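Gredden Clear Storage Jar, Screw Neck
Item 622

Straight-sided jar for beads, buttons, charms and other small craft parts. The neck takes any Gredden screw lid, sold separately in packs of 2. Hand wash only. Keep below 80 degrees F in storage.

Trade cartons hold up to 200 jars and ship from our Lekstead warehouse. For carton prices, ask for Amado Fajardo.

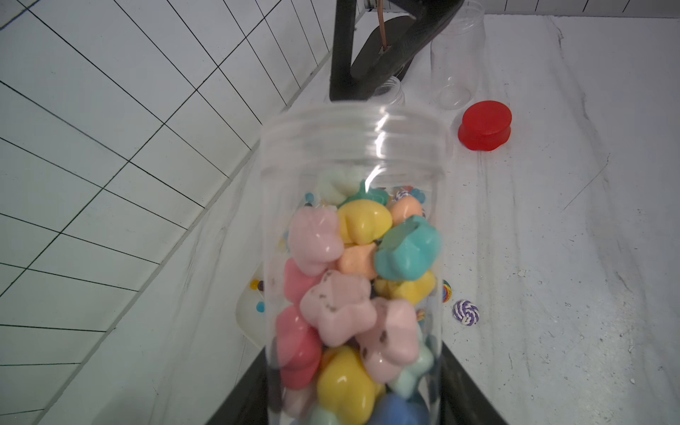
Clear jar, lid off, with pastel stars, hearts and bears.

Price list updated 7/16/26.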